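About the Skoselero Institute

The Skoselero Institute is an independent body for the study of international security and the conduct of states in cyberspace. It is based in Skultcombe and provides research, teaching and advice to governments, public bodies and universities.

Our work

Our researchers examine how states attribute computer intrusions, how they respond to them, and how such matters are raised between governments. The Koval Programme deals with defence policy and regional alliances. The Storkell Library holds 879 printed reports and treaty texts, open to visiting readers by appointment.

Teaching

The Institute offers short courses for serving officials and military officers. Each course lasts 5 days and is taught in small groups - no more than 37 places are offered in a year. Some 400 people have completed a course to date. Applications for the spring session close in March. 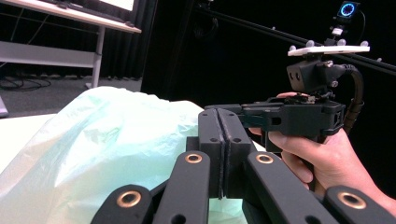 Governance and funding

The Institute is governed by a board of trustees and takes no position on behalf of any government or party. Its accounts are published annually, and all grants received are listed in them.

Page last reviewed 7/27/13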